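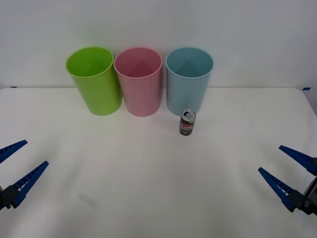
Slide 1: Fomivska Robotics Club, the cups and can task

Right, hello everyone. Wait for the door to stop banging, then start.

Say who we are. We meet on Sundays, eight of us most weeks, and since September we've had one project, which we call Chala. It's a two-armed robot that has to pick up a drinks can near a row of cups and leave the cups alone. Sounds dull, I know! Ask who's ever knocked a glass over reaching for something else. (Pause for hands.)

Why cups? They're light, they tip if you breathe on them, and they cost next to nothing. Green, pink and pale blue, so we can tell each other which one we mean without pointing at the screen.

Slide 2: What the wrist sees

This is the bit I get excited about, so don't rush it. From up by the gripper everything looks different - the nearest cup is huge and the furthest one hides behind its neighbour.
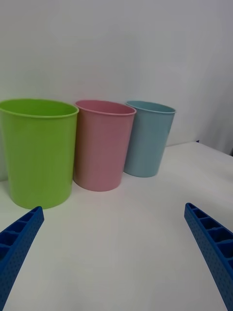 So when we started teaching the arms by hand, half of us drove by looking at the table and the other half by looking at the screen, and our recordings were a mess. We threw the first 19 away. Now it's screen only, and whoever's driving sits with their back to the table (mention the swivel chair, it usually gets a laugh).

We've got 56 good runs so far. The Divine team told us they used 3,000 for theirs, so say that cheerfully and move on.

Slide 3: The lift

Talk about grip. The fingers are blue, with ribs along the inside, and a can is round and slippery. Squeeze in the middle, go up before you go sideways. One arm lifts and the other keeps out of the way, and keeping out of the way took us longer to get right.

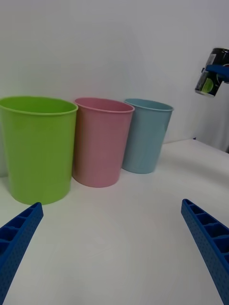 Slide 4: What's next

Swap places between runs, so the arms can't just learn one row by heart. Then try Jekia, our other program, on the same task.

Questions. If it goes quiet, ask what they'd put on the table instead of cups.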